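Workshop > Gallery > Tabletops in pale wood

Tabletops in pale wood

Welcome to the gallery of our tabletops. My name is Adebayo Tijani and I take care of the finishing at Soklow, a small workshop where we make and repair tables for homes, cafes and reading rooms. Many customers ask me what they should look for in a light wood top, so I collected here my notes together with the pages of our gallery. Please read slowly, and write to me if some word is not clear.

The grain

In pale wood the grain is the first thing people notice, even before the shape of the table. On some boards it is quiet and almost straight. On others it moves in waves, like the lines on a map of hills. I like the second kind very much, but it needs a large top. On a small side table the waves are cut too early and the eye does not understand them.

When we choose boards for one top, we put them on the floor near the big door and look at them from a standing position. We change their order many times. For the Tirkidari table this took us a whole morning, and the customer came with her daughter to choose also. They chose the order which I liked the least, and now I think they were right.

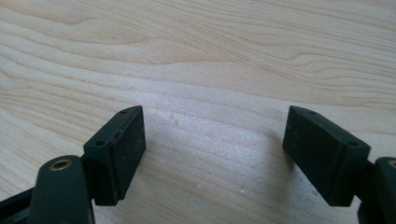

The color of a pale top will change with the years. It becomes a little warmer, more like honey, and most of all near a window. If you keep a bowl or a lamp always in the same place, you will find a lighter spot under it. I advise to move such things every 2 months in the first year. After this time the change is slower and you can be more relaxed.

The finish

We use oil for most of our tables. Lacquer is stronger against a glass of wine, I know this, but with oil you can repair one corner and leave the rest as it is. Before the oil we sand by hand, first with 100 paper and then with 200. Some makers go much finer. I tried it on the Ruddock desk and the surface became so closed that the oil stayed on top and was sticky until the evening.

Daily care

Dust on a light top is easy to see when the sun comes from the side. A dry cotton cloth is enough, and you should move it along the grain. Please do not use a spray with silicone — it makes the next oiling very difficult. For crumbs and small pieces a soft brush is better than a cloth, which can press them into the wood.

Orders and visits

The Stendum table is the largest one we make at this moment. The price starts at over 4000 and depends on the boards and on the legs you choose. Delivery is not in this price. We are closed in July, but I read the letters also in this month and I answer when I am back. Visitors can come in the afternoon after three, and it is good to bring a drawing of your room with the place of the windows marked.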